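Graphic EQ before or after the compressor for a spoken word PA?

Posted by Corrado Russo, 9 Jan 2023
Tags: equalizer, live sound, feedback

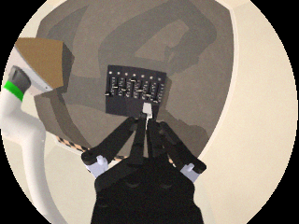 Eight vertical sliders with the knobs at staggered heights.

I look after the sound system in a hall in Davville. Signal path is two dynamic mics into a small mixer, then a compressor, then a graphic equalizer, then a Levton power amp and two passive speakers on stands. Speech only, no music. The room is a plain rectangle with a hard floor and a low ceiling.

The system rings near 3000 Hz when the lectern mic is turned up enough for the back rows. I have pulled the nearest slider on the EQ down until the ringing stops, but the voice then sounds dull and I am still short on level. The compressor is set to a 3:1 ratio with the makeup gain fairly high.

Should the EQ go before the compressor, and would that get me more gain before feedback? I would also like to know whether the zig-zag slider setting is a problem in itself. I have read that the curve should be smooth.

Quyên Đỗ
Accepted

Leave the order alone for now and turn down the makeup gain. Feedback depends on the total loop gain at each frequency when the system is idle. With nobody talking, the compressor is below threshold and applies no gain reduction, but the makeup gain is still there in full. Every dB of makeup comes straight off your feedback margin. Bypass the compressor, set the mic level with the system quiet, and then bring the compressor back with makeup at zero.

On the order: for a linear system the position of the EQ makes no difference to the loop. With a compressor it changes what the detector responds to. EQ ahead of it means the cuts also affect when it triggers. EQ after it is the usual choice for correcting speakers and room.

On the curve: an alternating pattern is not harmful, but adjacent bands overlap, so a boost next to a cut partly cancels and adds phase shift you do not need. Put all sliders at center, find the ringing frequency, cut that band by 3 dB, and repeat for the next one that rings. Stop after the third. Avoid boosts.

A graphic with few bands has wide filters. You are removing a lot of speech clarity to fix a narrow peak, which is why it sounds dull. A parametric band with a high Q, or a 27 or 31 band unit, would take out much less.

Annelore Stüber

Agree with the above. Also check speaker position before buying anything. If the stands are level with the lectern or behind it, move them forward and angle them away from the mic. Halving the distance from mouth to mic gives close to 6 dB, more than you will get from any equalizer. Engage the high pass filter on the mixer channel if it has one. Mute the second mic when it is not in use, as each doubling of open mics costs 3 dB.

Lụa Đinh

had the same ringing, swapped the mic for a Pumum gooseneck and it went away. didnt touch the eq

Corrado Russo

Makeup gain was at 9 dB. Set it to zero, flattened the EQ and moved the stands forward. One band cut now. Will look at a parametric in April.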